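Okay, small thread, because I have spent the whole afternoon on one tiny shelf and I regret nothing 🧵

Background: we moved into the place on Judden in June and all the little household stuff has been living in one box by the door. Tissues, refills, bags of who knows what. Every sneeze was a treasure hunt!

So today everything came out of the box and got sorted by one question: do I grab this every day, or do I only need to know where it is? 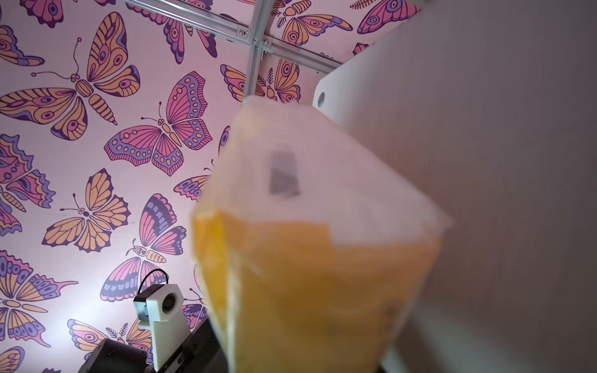 Bags were the part I dreaded, they slump and slide and never stack the way boxes do. The trick (thank you Inês Garcia, who told me this ages ago) is to hold them by the top and let everything settle down to the bottom before you set them anywhere. The yellow-orange one is a perfect candidate, all that color down low and plain pale plastic up top, so there's plenty to hold on to. And it has a little dark label near the top, so I'm turning all the labels to face out from now on. Tiny change, huge joy.

Next up, the shelf itself. Two tiers, white, shiny metal legs, chipped along the edge, and I love it to bits. I did think about painting over the chips and then decided it has earned them.

First try: small packs on top, big pack below. Looked cute, drove me nuts in 15 minutes. The big soft pack is the one I reach for all the time and I was bending down for it over and over.

So I swapped them. Big pack up top, little yellow packs in a row underneath, and wow, so much better.
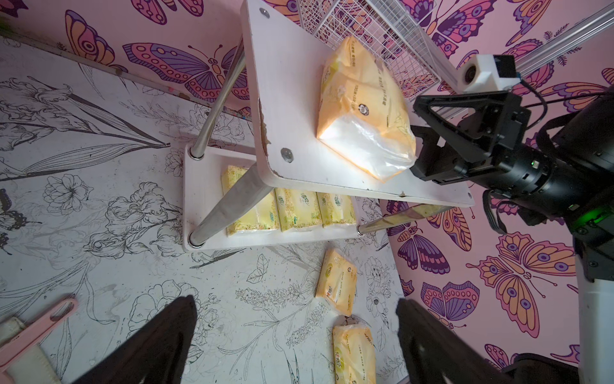 The little ones go side by side and never piled up, so I can grab one for my coat pocket without starting an avalanche. I might put a strip of felt under the big one if it keeps sliding around.

Also yes, the pink walls and the butterflies are staying. Several of you asked last time! They make me happy every single morning.

Tomorrow: the drawer with 4 tape measures in it. Send snacks.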